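Grippers, round two

Ok quick one before I lose the notes. Two weeks of swapping fingers and grippers on the two-arm table and I promised Sixten I'd write it up so he stops asking me in the hallway. No polish. Coffee's cold. Here goes.

Three candidates. The Grorneck parallel, which came with the arms and which I've been complaining about since last June. The Zinura, same idea but a longer stroke and a current reading you can trust. And the Eide adaptive thing with the underactuated fingers, on loan, has to go back, please nobody lose the little hex key.

Same task for all of them. Shirt flat-ish on the table, left arm takes an edge, right arm takes a point on the body, both lift, both pull until it's taut, put it down. No folding yet. Folding is a whole other mess and I'm not going near it until the grasp is boring.

20 attempts per gripper, same gray table, same lights, teleop to start and then the replay script. I wanted more. There wasn't time for more.

Grorneck first, since it was already bolted on.

Numbers: 13 out of 20. Better than I'd have guessed, worse than it sounds. Most of the misses were the same miss. Fingers come down, close, grab one pinch of air and a single thread's worth of fabric, arm goes up, shirt stays home. It's a stiff finger on a hard table. If you're 2 mm high you get nothing, if you're low the arm faults out on contact and you have to walk over and clear it. I cleared it a lot.

What it does have going for it is that it's dumb. Open, close, done. Driver never crashed once. Whole stack came up on first try every morning, and after the year we've had with controllers I'm counting that as a feature.

Also tried it with the rubber tape on the fingertips, the ribbed stuff. Helps on a crease, does nothing on flat cloth. Didn't score it seperately, should have.

Cloth is so much meaner than blocks. With blocks you find the center, line up the jaw, close. Even my bad calibration gets a block. With a shirt there is no center, there's just wherever the wrinkle happened to land, and the wrinkle moves when you breath on it. Every grasp starts with picking the wrinkle. I got decent at it by hand and then the replay script reminded me that being decent by hand means nothing, because it goes to where the wrinkle used to be.

So approach angle matters more than the gripper, at least half the time. Straight down is the worst. Coming in tilted, sliding one finger along the table until it's under the fabric, then closing, that's the one. Needs wrist clearance though, and with two arms on a table this size you run out of elbow room fast. I had the arms bump at the forearm twice. No damage. Scuff.

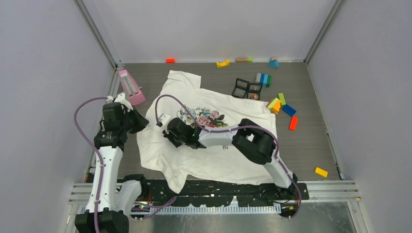
Shirt on the table, left gripper at the edge, right one down by the flowers.

Cable thing, while I'm on it. Route your cables BEFORE you tune anything. The purple ones going up to the wrists need slack for the full wrist roll, but slack has to go somewhere and where it goes is over the top of whatever you're working on. Too short and it tugs on the connector at the far reach, you get a dropout, and the log tells you nothing useful. Too long and you've got a big arch swinging across the shirt. I went long. I can live with an arch. I can't live with dropouts.

If I did it again I'd clip it at the elbow and again at the base and leave one loop by the base for the extra. Velcro, no zip ties. I've cut through enough zip ties with the wrong tool.

Ok, Zinura.

Swap took most of a morning, mainly the adapter plate, which had the right bolt circle and the wrong bolt length. Of course. Found shorter ones in the drawer under the printer.

17 out of 20. Big jump and I think nearly all of it is the current feedback. You can close slow, watch the number, and there's a real difference between closing on nothing, closing on one layer, and closing on a fold. Not huge but it's there every time. I put a threshold on it and let the script retry once if it read like nothing. That retry rescued four of the grasps. So is it the gripper or is it the retry? Fair question, Sixten already asked it. Both. You can't have the retry without the reading.

Don't love: it's heavier. Wrist droops a hair at full reach, and I had to redo the payload numbers on both arms or the gravity comp would fight me in teleop. Felt like stirring honey until I fixed it. Also the fan. There's a fan?? In a gripper. Tiny whine, right at the pitch that gets into your teeth after lunch.

Firmware update halfway through the week changed the units on the force setting. Not documented anywhere I could find. 73 used to be a gentle squeeze and after the update 73 was a very commited squeeze. Left two dents in a foam block before I figured out what was going on. Lock your versions. I know this, I tell other people this, I did not do it.

Then the Eide.

I wanted this one to win so bad. It's beautiful. Fingers wrap around things. Hand it a ball, a mug, a weird bit of toy, it just closes around it and holds on, and everybody who walked past wanted a turn. For loose objects I'd take it tomorrow.

For shirts, 9 out of 20. The wrapping is the problem. Fingertips curl in as they close, so on a flat surface they lift off right when you need them to stay down and pinch. You end up sweeping the cloth into a bump and then closing above the bump. If the bump's tall enough, great, you've got a fistful and it will NOT let go. If it isn't, you've ironed the table.

Tried the pinch mode. Better, but it's slow to switch and half the time I forgot which mode I was in. Could be a me problem. Somebody with more patience would get more out of it, and I only had it up for three days, so take the 9 with some salt.

Cameras, short version because I'm out of time. Wrist cameras are what make the tilted approach possible. From the overhead view you can't tell whether a finger is under the fabric or pressed on top of it, it looks the same. From the wrist you can tell, until you're really close and everything goes to a white blur. White shirt under our lights is basically a blank page. The printed part helps a ton, gives your eye something to hang on to, and I caught myself grasping near the print way more than I should if this is supposed to be general. Next round I want a plain shirt and a dark one too.

Turned exposure down a couple of notches and it got better. Shadows in the creases come back. Everything else on the table goes murky but I don't need everything else.

Controllers. Ran all of this on Sadora, the new build. Fine. Mostly fine. Bimanual sync is way better than the old one, both arms start their lift together now instead of the left going first like it's got somewhere to be. Matters a lot for cloth. If one side goes early the other pinch slips out and you're blaming the gripper for a timing bug. I did exactly that for most of a week last time around, so every number from that post is suspect, sorry. Might go back and put a note on it.

The one bad thing is the stop behavior. When one arm faults, the other one holds position. Sounds sensible. But if they're both holding the shirt and it's taut, it stays taut, and when you clear the fault the first arm relaxes and the whole thing twangs. I'd like it to ease off a bit first. Filed it.

Where I've landed: Zinura on both wrists for cloth. Keep the Grorneck ones in a box with their screws TAPED TO THEM, as backups and for block stuff. Eide goes back, with a nice note, and I'll ask again when we're doing kitchen things.

Still to do, mostly for me:

New fingertips. I want something thin with a slight ramp, like a spatula edge, and softer at the very tip. Printing a first pair tonight if the printer behaves. Two materials if it really behaves.

Redo the table height calibration. It's off by a bit toward the back, I can feel it in teleop, and I've been compensating by hand, and the replay obviously doesn't.

Score the rubber tape properly this time.

Try 20 more on the Zinura with the retry off. Sixten wants it, he's right, I'm annoyed.

Thicker fabric. Everything here is one thin shirt. A towel might flip the whole ranking, the Eide would probably love a towel.

Sixten Lindholm also has opinions on suction, which he can write up on his own blog.

Somebody asked for the spreadsheet. It's ugly, the columns aren't labeled, and one tab is just called "no". I'll clean it up and link it when the fingertips post goes up. Gotta run, printer's beeping.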